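**Progress report: low-moisture care of loop-pile wool and wool-blend floor coverings**
Site: Skostdale
Submitted to: Fuchs, property services
13 June stage review, covering work since the start of May
Date of issue: June 13, 2019

## 1. Position against plan

The trial compares two maintenance methods for the fitted carpet in the Skostdale offices: hot water extraction, as used under the existing contract, and low-moisture encapsulation using the Mindora compound. The first stage is complete. The second stage has started on the upper floor and is running behind the plan, for reasons given in section 4.

The budget is within its limit. No further money is asked for in this report. One decision is needed from Fuchs on the treatment of the stairs and is set out in section 6.

## 2. Test areas

The carpet on both floors is a wool-rich loop pile on a jute backing, fitted over felt underlay and gripper rod. The corridors on the upper floor were relaid at some point with a blend that has a higher share of nylon. The two are close in colour but do not soil in the same way, and results for each are kept apart in the log.

Test squares were marked out along the main walking routes, under desks and in corners that get almost no use. There are 64 squares in all, divided evenly between the two methods. Each was vacuumed with an upright machine before treatment. Squares next to outside doors were vacuumed a second time at right angles to the first pass, as dry grit there was heavier.

A fibre burn test was done on tufts from each area, along with a colour-fastness test using a damp white cloth held under a weight. The cloth picked up slight dye from the dark border in the reception area. The border has been left out of the wet trial.

## 3. Results of the first stage

### 3.1 Appearance

Both methods removed general traffic soiling to a standard the site accepted. Extraction gave a better result on the heaviest squares, mainly those by the kitchen door, where there was grease in the pile. Encapsulation left a more even finish on the open floor and showed no overlap lines between passes.

Three of the extraction squares showed a brown tint at the tips of the pile once dry. This is taken to be browning drawn up from the jute backing by slow drying. It was treated with a mild acid rinse and has mostly gone. One square still shows it at a seam.

### 3.2 Drying

Drying was judged with a pin-type moisture meter, read at the base of the pile. Encapsulation squares were back to the reading of the untreated floor within the same working shift. Extraction squares were left overnight, and those under desks were still above it the next morning. Air movers were then brought in and the affected rooms kept closed until noon.

Room heating was off for the whole of the first stage. The drying figures should not be used to predict winter performance.

### 3.3 Re-soiling

Re-soiling is being followed by comparing each square with an untreated control strip, under the same lamp. It is too early to rank the methods. Two extraction squares re-soiled quickly, and a tack test suggested detergent left in the pile. These were rinsed with plain water and the start date for their re-soiling count was reset.

### 3.4 Spots

Spots were treated separately from the general clean. Coffee with milk came out with a neutral detergent followed by a rinse. Black tea left a faint ring on the wool-rich pile, which responded to a second treatment with a weak acetic solution. Ink was reduced but not removed. Old adhesive from cable tape was softened with a citrus gel, lifted with a bone scraper and rinsed; the gel must be fully rinsed out or it will hold dirt.

No bleach or high-alkaline product has been used on any wool-rich area.

## 4. Second stage: progress and delays

The second stage covers upholstered seating as well as floor. Work has begun on the task chairs and on the low-backed settees in the waiting area. The chair fabric is a polyester weave and has caused no trouble. The settees carry a cotton and linen cover with no care label, and have been handled by dry foam and hand tools only.

Two matters have held the programme back:

- The Dondska pad machine arrived with a worn drive coupling. It ran, but the pad speed dropped under load and left swirl marks on one test square. The coupling has been replaced and the square was brushed out by hand.
- The first delivery of compound was short. Dilution for the remaining upper-floor squares was put off until the full amount was on site, so that all squares in a set are treated from one batch.

The dilution water has been changed from the tap in the cleaners' cupboard to the supply in the kitchen. The cupboard supply is hard and left a chalky bloom on the dark chairs.

## 5. Materials and use of product

Coverage was estimated at the start from the supplier's sheet and then corrected from measured use. Mixed solution used so far on both floors comes to about 300 litres, including rinse water. Pad use was higher than allowed for. Cotton pads clog early on the wool-rich pile and must be turned often; blended pads last longer but lift less soil per pass. The order for the next stage is for a mix of both.

Waste water from extraction has been filtered through a fine mesh for fibre and then sent to the foul drain. None has gone to the yard gully. Spent pads are washed on site without softener and dried flat.

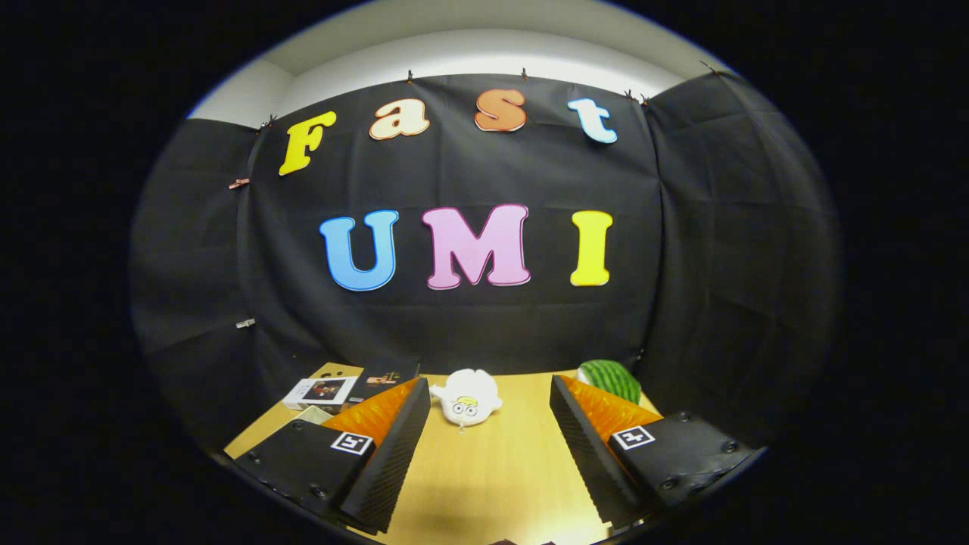

## 6. Decision needed

The main stairs are outside both methods as first planned. The nosings are worn and the pile is thin enough that backing shows on several treads. Extraction risks further browning and shrinkage at the gripper; the pad machine cannot be used safely on a stair. The options are:

1. Hand encapsulation with a soft brush, tread by tread. This is slow, but carries the least risk to the backing.
2. Dry compound worked in and vacuumed out. This is faster, but granules may lodge behind the worn nosings.
3. No treatment beyond vacuuming until the stair carpet is replaced.

Option 1 is recommended. The extra cost is estimated at 1000 euros and can be met from the sum held back for spot treatment – most of which has not been used.

## 7. Work for the next period

- Finish the upper-floor squares, starting with the nylon blend corridors.
- Complete the settees and record any change in size or hand of the cover.
- Repeat the colour-fastness test on the reception border with a cooler solution.
- Take a further set of re-soiling comparisons on all squares, including the two that were reset.
- Check the remaining browning at the seam and, if it has returned, lift the edge and inspect the underlay.

A reply on the stairs is requested before the upper floor is finished, as the same hand tools are used for both.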